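Dendier Studio Easel, Model 290

Back in stock after far too long. H-frame, oiled beech, single mast, takes canvases up to 2,324 mm high if your ceiling will let you. Most people's won't. Measure first please, we had three come back last winter for exactly that.

What you get in the box: frame, mast, two canvas clamps, bottom shelf, crank handle, castors with brakes, bag of bolts, one hex key. Instructions are one folded sheet. They're fine. Step 4 and step 5 are printed the wrong way round so do the cross bar before the feet.

Price £541 inc VAT. Delivery on top, see further down.
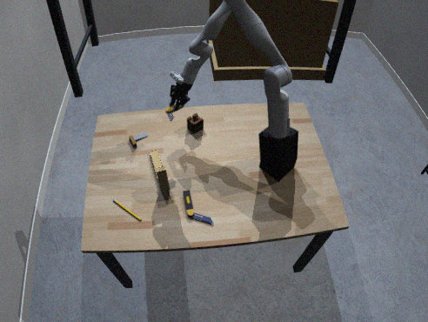

Linside, December

New batch is in and checked. Changes from the old 290, for those who've been asking:

Crank is now metal all the way through. The old one had a plastic collar and it wore. If yours has gone, the new crank fits the old mast, £18 from the spares page, no need to buy a whole easel.

Shelf is deeper by two fingers or so. Takes a jar of turps and a decent size palette side by side now. Still not deep enough for the big tins, sorry.

Tilts forward as well as back. Pastel people wanted this, so the dust drops clear and doesn't smear down the sheet. Oil people will like it too for glare. Forward tilt locks with the brass knob on the left – do it up tight before you hang anything heavy.

Finish is oil only, no varnish. Wipe it over with more of the same once or twice a year. Paint splashes come off with a rag if you catch them early, otherwise call it patina.

Weight is up a bit because of the crank and the heavier feet. Two people to lift it up stairs. One person can roll it about on a flat floor no bother, thick carpet is a pain.

Yaa Lamptey has had one of these on test in her studio since the spring. She paints large, mostly hedgerow and estuary pictures, oil on linen, and leans on the canvas hard when she's scraping back. Her notes, typed up more or less as she sent them:

"Doesn't walk across the floor when I scrub at it, which my last one did. Brakes good. Upper clamp marks the edge of wet linen so I put a scrap of card under it. Would like a second shelf. Would like it cheaper. Not giving it back."

We've since added a strip of felt to the upper clamp. Card still works better if the paint is properly thick. 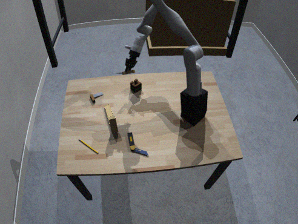 Second shelf is coming as an add-on, clips to the mast above the first. No price yet. If you want an email when it lands put your name down at the bottom of the page and tick "290 extras", not "all news", or you'll get the lot.

Will it do watercolour? Sort of. It tilts back a long way but not dead flat, so a very wet wash is going to run. For watercolour look at the Ruddock table easel, smaller, lighter, goes right down flat and folds up behind a door. Less than half the money as well.

Small work: the clamps close right down so you can do a postcard on it if you like. Bit daft on something this size but people do.

Two canvases at once: yes, side by side, so long as they're the same height. You'll need the wide bar, sold seperately.

Spares for this model, all in stock unless it says otherwise:
Crank handle, metal
Upper clamp with felt
Lower clamp
Castor, braked (each)
Brass tilt knob
Wide bar – low, more on order
Bolt bag

Delivery. Comes on a pallet, kerbside only. The driver won't take it upstairs, please don't ask him, it's us who get the phone call. Mainland is £35. Korkivdale and the islands, ring us for a price becuase the carrier changes it every month. Orders in before noon go out next working day. No pallets go out on a Tuesday.

Collection from the Linside shop is free. It'll go in an estate car with the seats down, won't go in a hatchback, we've tried. Ring ahead so somebody can get it down from the loft.

Returns: thirty days, unused, in the box. If you've put it together and there's paint on it then it's yours. Faults are different, send a photo of the bit that's wrong and we'll post a new part same day if we've got it.

Frame guaranteed five years. Castors and felt one year.

Trade and art schools, two or more easels on one order, email for the trade sheet.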